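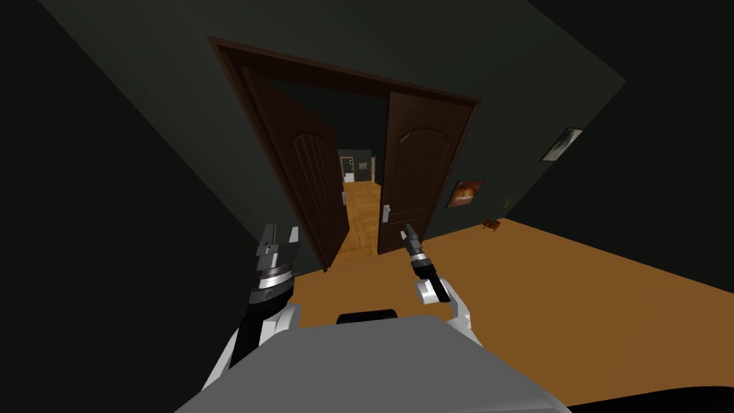
The last pot of soup at Loltard

I found out on a Tuesday, the way I find out most things in this town, standing in line at the post office. Loltard is closing at the end of January. The woman ahead of me said it to the clerk, the clerk said "oh no," and I said "oh no" too, a bit too loudly, and then the three of us stood there feeling sorry for ourselves while the line got longer.

If you never ate there, it was the lunch place next to Resow, the fabric store, and it had been open for 15 years. I started going the first winter, when my youngest was still in a high chair and would eat nothing in the world except their buttered noodles. (He is taller than me now and still orders them.) Apolline Pichon ran the kitchen and Poul Þorgeirsson ran everything else, including the register, the coffee, and the long conversations about the weather.

I went in the next day around two, after the lunch crowd, and Poul came and sat down across from me with a cup of coffee. The lease is up, he told me, and the new one would cost them $290 more every week. They went over the numbers all through the fall, and then Apolline said she'd like to have her knees back, and that pretty much decided it. He didn't seem bitter. He did seem tired, and he kept looking over at the pie case while we talked.

I asked what would happen to the staff. There are five of them besides the two owners, and three have already been hired at Charvát, the bakery across from the library. I was so glad to hear that! The other two are taking some time off first, which I think they have earned.

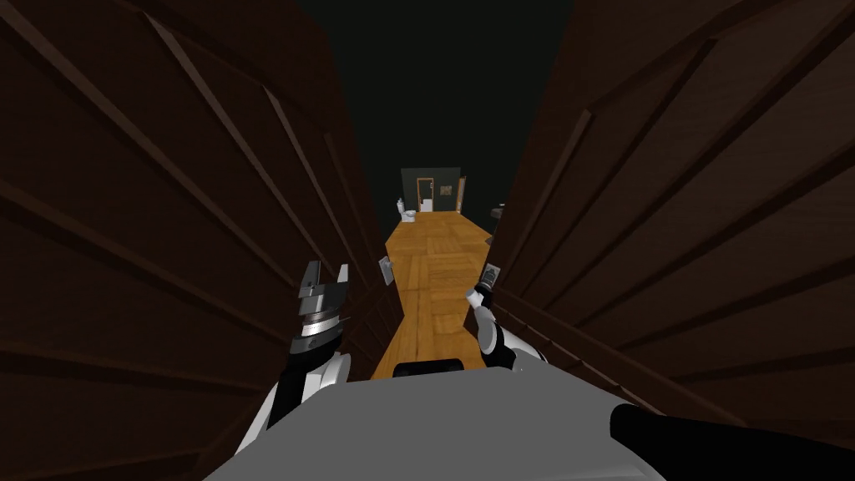 What I'll be eating until then

The split pea soup, for one, as many times as I can manage. It comes with the dark rye and that salty butter, and I have tried to make it at home for years without getting anywhere close. Apolline says I rush the onions. She is surely right, I rush everything.

Then the chicken pot pie, which is only on Thursdays, and the lemon bars if there are any left by the time I get there. My sister wants to drive up for one more plate of the cabbage rolls, so we'll do that on a weekend and probably stay too long.

There's talk that Dimero, the noodle people, are looking at the space. I'll try them, of course I will, and I hope they do well. I may need a month or so before I can walk in the door, though.

If you go before the end, bring cash for the tip jar and say hello to Poul for me. And leave me a lemon bar, please.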